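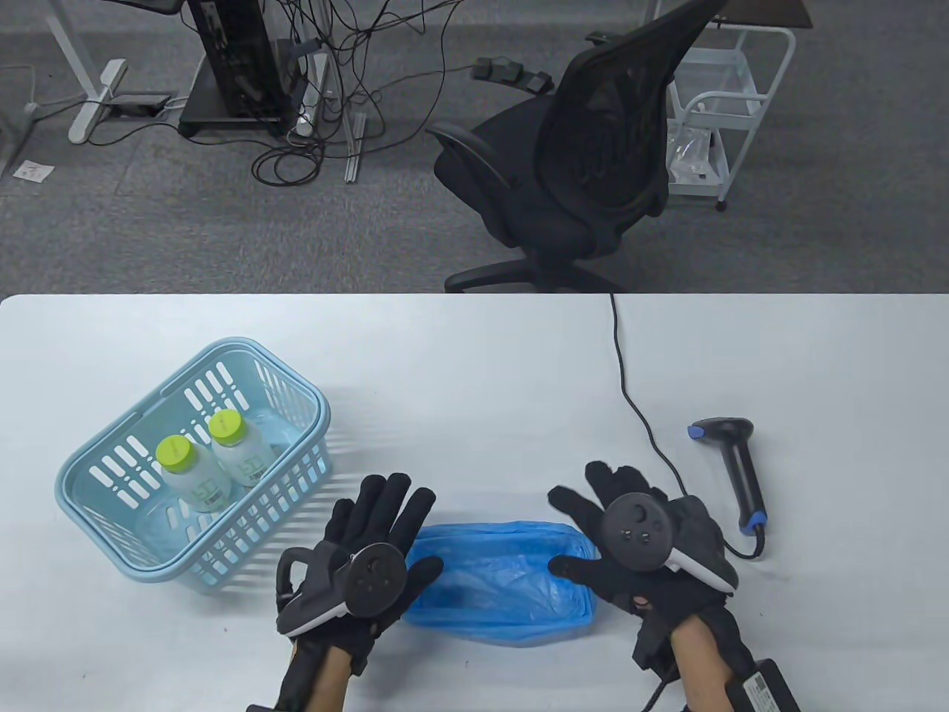
Table blanche, panier bleu clair à gauche.

Atelier > Sécurité > Contrôles > Trottinettes et vélos de location

Grille de contrôle du parc, avec commentaires
Février, par Dilani Samarakoon, atelier Brolunier

La grille couvre les trottinettes non électriques, les trottinettes électriques et les vélos pour enfants loués au comptoir. Elle se remplit avant l'ouverture, à 8 h 30. Une case laissée vide vaut refus : l'engin reste au râtelier.
Contrôle fait par Habibur Seneviratne, relu par Dilruba Ranasinghe.

1. Guidon et potence
Serrage du collier (deux vis) : conforme.
Jeu dans la direction, frein avant serré : conforme, sauf trottinette 1539.
Poignées qui tournent : à reprendre sur deux vélos.
Commentaire : la 1539 avait déjà été resserrée le mois dernier. Le jeu est revenu. Démonter le jeu de direction et regarder les cuvettes avant de la remettre en location. Ne pas se contenter d'un quart de tour sur la vis du haut.

2. Plateau et pliage
Fissures au droit de la charnière : aucune.
Verrou de pliage, enclenchement complet : conforme.
Antidérapant : usé à l'arrière sur trois trottinettes Flurkex, bande commandée.
Commentaire : passer un chiffon avant de chercher les fissures. La poussière noire des plaquettes se dépose dans l'angle de la soudure et on prend facilement un trait de crasse pour autre chose, ou l'inverse.

3. Roues et roulements
Rotation libre, roue levée : conforme.
Bruit de roulement : léger sur une roue arrière, à surveiller.
Axes serrés au couple indiqué sur la fiche du modèle : conforme.
Pneus, pression : trois roues sous la valeur, regonflées.
Commentaire : la pompe à pied fuit au raccord. Se servir de celle du fond. Pour les roues pleines, regarder aussi le décollement de la gomme sur la jante.

4. Freins
Frein de garde-boue, retour du ressort : conforme.
Leviers, course avant blocage : trop longue sur deux vélos, câbles retendus.
Plaquettes : changées sur une électrique.
Essai de freinage dans la cour : fait.
Commentaire : Ashraful Dewan demande que l'essai se fasse aussi avec un adulte sur la trottinette. D'accord pour les modèles adultes. Les modèles enfants s'essaient à la main, en poussant, car ils ne sont pas prévus pour un tel poids.

5. Batteries et chargeurs
Boîtiers sans choc ni gonflement : conforme.
Cordons et fiches : un cordon pincé, retiré.
Charge sous surveillance, rien d'inflammable à proximité : non conforme.
Commentaire : des cartons Kurup étaient empilés contre l'étagère de charge. Ils ont été déplacés pendant la visite. Marquer la limite au sol à l'adhésif jaune. Aucun chargeur ne reste branché après la fermeture, y compris pour les trottinettes des clients.

6. Casques et protections
Coques, sangles, boucles : deux casques écartés, boucle cassée.
Tailles disponibles : il manque des petites tailles.
Genouillères Plellness, élastiques : conforme.
Commentaire : couper les sangles des casques écartés avant de les jeter. L'un d'eux était revenu sur le présentoir.

7. Éclairage, sonnette, catadioptres
Feu arrière : une pile à changer.
Sonnettes : conforme.
Catadioptres de roue : un manquant, remplacé.

Suites à donner
Trottinette 1539 immobilisée, étiquette rouge posée au guidon.
Bande antidérapante : pose dès réception, Habibur.
Limite au sol de la zone de charge : Ashraful, avant le prochain contrôle.
Commande de casques enfant : devis demandé par Dilruba, plafond de 40 euros pièce.
Raccord de pompe : pas encore de responsable désigné.

Visa du responsable de parc : Folasade Briggs. Vu, accord pour la location hors engin étiqueté.

Contact : comptoir de l'atelier | © Brolunier | Haut de page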